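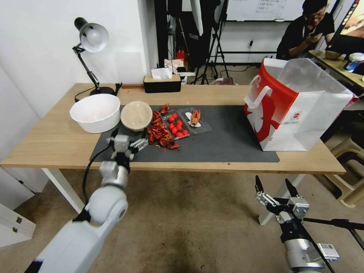
An Afternoon at the Flallberg Open Day

I have wanted to get inside the Flallberg building ever since they moved their robot work there, so when the October open day came up I signed up the same evening. Tickets were free, but there were only 185 of them, and you had to pick a time slot. Mine was 3 in the afternoon.

Parking first, for anyone going next time: skip the front lot and use the one behind the Burnel bakery outlet, then walk up the side path. The sign-in desk is on the ground floor, and they give you a sticker with your group color on it. I was in green, which meant we started upstairs and did the machine shop last.

The upstairs rooms are where they work on household jobs – tidying, packing, moving food and dishes around. I had pictured something shiny, with glass walls and blue lights. It's much more like a busy college office! Worn carpet, desks pushed close together, tripods, a whiteboard, and a two-armed robot at an ordinary table with tomatoes in a plastic tray. I loved it right away. You can stand there and follow the whole thing without anybody needing to explain what a tomato is.

Our guide told us the team on this floor is called Bratero (after a street one of the founders lived on) and that they record the same kinds of tasks over and over with small changes. The goal for this year is 2,000 recordings. The bowls get moved, the lamp gets moved, the groceries get swapped, and off they go again. A kid in our group asked if the robot ever gets bored and got a very serious, very kind answer about motors. 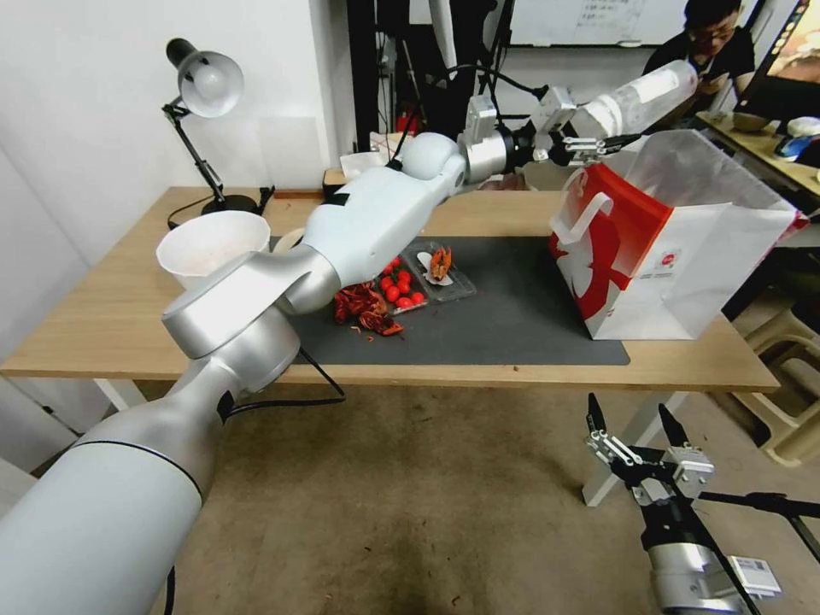

Bags are the thing I came away wanting to talk about. I had asked at the sign-in desk what the hardest household object was, expecting to hear eggs or wine glasses, and was told to keep an eye on the shopping. A box stays the shape it is, but a paper bag can bend, lean and fold in all sorts of ways. So I had my nose practically on the safety tape when the metal fingers were up by the white handle of the red-and-white bag, with that long forearm stretched right across the table over the mat. It's such a small everyday thing, a bag handle, and I do it twice a week with my keys in my teeth. I could have stayed for an hour.

The machine shop was good too, though louder, and our group was bigger by then, so I missed half of what was said. They cut their own brackets and keep the old versions in a drawer, which you are allowed to pick up and handle. Some are tiny. I got a nice long look at a wrist joint taken apart on a bench and finally understood where the cables go.

Last stop was the Rivadeneyra room on the ground floor, a sort of lounge with coffee, a slide show and 2 small arms that visitors could steer with hand controls. The line was long, but it moved. My turn lasted maybe a minute and I knocked over a foam block, then picked it up again, and was far too proud of myself – there may have been a fist pump.

Bring a sweater, as the machine shop is chilly, and eat beforehand if you have a late slot. The cookies were gone by the time green group got downstairs.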